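The stop that did not stop

2022-07-01

I promised in the last post to write down what happened with the second cell, and I was slow, partly from shame. I will try to keep the events in the correct order.

We have two arms at the Murnstead workshop, mounted face to face on one front rail. The green button at the front right starts a cycle. To stop, we were using a command from the software, which was my idea in February, when I wrote the first version of the program. It worked on every test I made. I tested it only with the arms moving slowly and with nothing in the fingers.
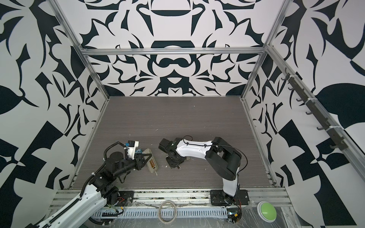
The fault came on cycle 137 of a long run. The left arm was told to open its fingers and go back. It opened, but it did not go back. The right arm received the message that the left one was already away, and it began to come down into the same place. I pressed the stop key on the keyboard. The right arm continued for 863 milliseconds (I have this number from the log), and this was enough to touch the other wrist and push it to the side. Nothing was broken except one bracket and my good opinion of myself.

My first guess was a bad cable. The sleeve on the left arm makes a big loop over the joints, and I was sure that it had pulled a connector. I spent two evenings on this and found nothing. Then I read the log again, more slowly. The "already away" message was sent when the command was given, and no one had asked the joint for its real position. The stop key had the same weakness: it was waiting in the same queue, behind 111 other messages.

I wrote this to the Hellström user list, where I am usually only reading, and asked if a shorter queue would be enough.
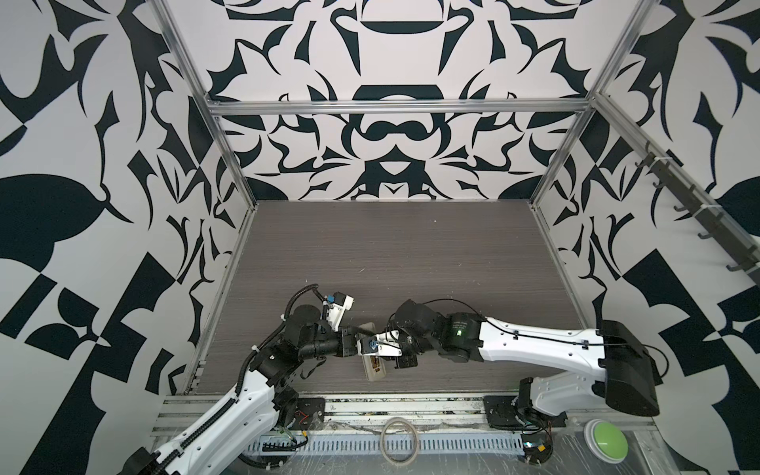

A member from Gedport answered the same night that a shorter queue would only make the accident smaller, and that a stop which must pass through the program is a request. The stop should cut the motor power by its own wire, the reply said, and I should first find out which joints will fall when the power goes away. I did not like to read it, but I could not find any argument against it.

So this is what I changed. The stop now has its own relay and its own circuit, and the software is only informed afterwards. Each arm must report its measured position before the other may enter the shared area in the middle. If the report is older than 2 control steps, both arms hold. I also made the "go back" movement slower, which I may remove later.
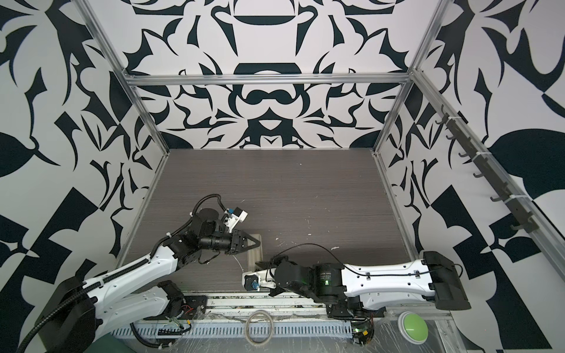

Both arms at the cell, Murnstead.

The question of falling joints is still open. I have ordered brakes from Provamham, but the delivery date was moved already once. Until they come I run only light parts, and I keep my hands outside when the power is on. If somebody has fitted brakes on small arms like these, please write to me how you brought the extra cable through the wrist.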